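Should Your School Buy a Robot? Do the Math First
By Deisy Salazar

Every February, schools start planning what to buy for the next year. Chairs. Paper. A new drinking fountain, if the old one drips. And lately, in more and more schools, somebody raises a hand and says, "Let's get a robot arm!"

Maybe you are that somebody. Robot arms are fun to watch, and I like them too. But I have sat through a lot of sales talks, and I have learned to keep one hand on my wallet. So before you ask your principal for one, let's look at what a robot arm costs and what it can do for the money.

The price on the front page

Say your class finds an arm called the Potberg in a catalog. It costs $2,807. That sounds like a lot, but the catalog has a big photo of the arm stacking blocks, and under the photo it says "Ready to learn on day one!"

Read that line again. Ready to learn. It doesn't say ready to work. Those are very different promises, and grown-ups mix them up all the time.

Now turn to the back of the catalog, where the letters get small. The gripper is the part that does the grabbing, and on this arm it is sold on its own for $352. Without it you have an arm with no hand. A camera that fits near the gripper is another $108. Then you need a computer that can run the program, and a strong table that won't wobble when the arm swings.

Let's add up only the parts we have prices for:

Arm: $2,807
Gripper: $352
Camera: $108
Total: $3,267

We haven't paid for the computer or the table yet. We haven't paid for spare parts either, and fingers on grippers do wear out.

What will it do all day?

This is the question I like best, because it makes salespeople talk faster. Walter Rivadeneyra teaches fifth grade, and his class wanted a robot to tidy up the art corner. They wrote down every job in that corner. Caps back on markers. Paper scraps in the bin. Baskets back on the shelf. The list had 13 jobs on it.

Then they crossed out the ones that a robot arm bolted to a table couldn't reach. Wiping the sink went first. The shelf went next – it was on the other side of the room. By the time they were done, most of what was left was moving small things around on one table. You can decide for yourself if that is worth $3,267.

Why a basket is hard

Moving things on a table sounds easy. You have been doing it since you were a baby. But you have two hands, skin that can feel, and a brain that has had years of practice.

Think about a wicker basket. Your eyes see the weave, the dark parts, the shiny bits and the twisted edge, and you know right away that all of it is one basket. A computer looking through a camera has to work that out. It has to find where the basket stops and the table starts. Shadows make it harder, as a gray shadow on a pale table can look a bit like a thing you could pick up.

A camera near the gripper gets a very close view. Close is good for seeing an edge. It is not so good for seeing the whole basket, or what is on the other side of it. Some teams add a second camera farther away, and now you know where a bit more of the money goes.
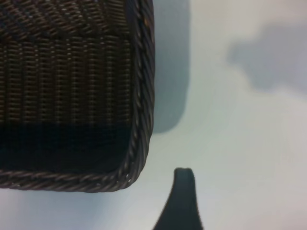 Somebody has to teach it

A lot of robot arms learn by being shown. A person steers the arm through a job, again and again, while the computer saves what the cameras saw and how the arm moved. Then the program tries to copy it. Change the basket or the lamp, and you may have to show it some more.

How long does that take? Ask. If the answer is "It depends," ask what it depends on. Teaching time doesn't show up on the bill, but it is still a cost. If your teacher spends every Wednesday afternoon steering a robot arm, that is an afternoon she can't spend on the science fair.

My friend Marleny Montoya runs an after-school club, and she puts hours in her budget right next to dollars. One column for each. I think every school should copy her.

Words to watch out for

Ads for robots use some slippery words. Here are a few, with what I would ask about each one.

"Smart." Smart at what? A program can be good at picking up one kind of block and hopeless with a sock.

"Up to." If it can lift "up to" a certain weight, that is its best day. Ask what it can lift with the arm stretched all the way out.

"Easy setup." Easy for whom? Ask to see a kid your age do it.

"Saves time." Get two numbers, the time it takes a person and the time it takes the robot. If they only give you one, be careful.

Also be careful with videos. A video can be sped up, and it can leave out the tries that went wrong. Ask how many tries they made, and ask to see all of them at normal speed.

Other ways to get one

Buying isn't the only choice. You could borrow an arm for a month, if a library or a college near you lends them. You could share one with another school and split the bill. Or you could start with a small kit, learn what your class likes doing, and decide later.

You could also wait. Prices change, and a robot you don't buy this year can't sit in a closet gathering dust. I have seen a few of those closets.

Make your own plan

Get a sheet of paper and fill this in before anybody signs anything:

The job we want done:
Who does it now, and how long it takes them:
Price of the arm:
Price of everything that isn't in the box:
Hours to teach it, and who will do the teaching:
Who fixes it when it breaks:
What else we could buy with the same money:

That last line is the one people skip. Fill it in with something you really want, like books or a class trip, and then look at the two side by side. If your class still picks the robot, good. Take the sheet with you when you talk to the principal, and bring the catalog too, open to the page with the small letters.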